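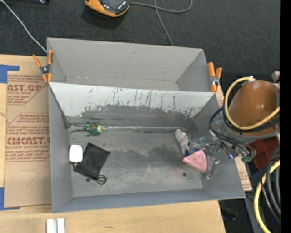

Pultinport is a bin-picking robot built in a shared workshop by Ilse De Haan and other members. It sorts small mixed objects, among them toys and pouches, out of an open gray bin held to a second one with spring clamps.

The builders' log, last updated 11/6/20, claims 257 successful picks in a row. The claim has not been checked by anyone outside the workshop, and the log does not say what counted as a success — a dropped item that landed in the right bin may have been included.

Parts are said to have cost 700 dollars, a figure that leaves out the arm. Plush items remain a weak point by the builders' own account. A later version, Prerkilell, was announced in October but no plans have been released.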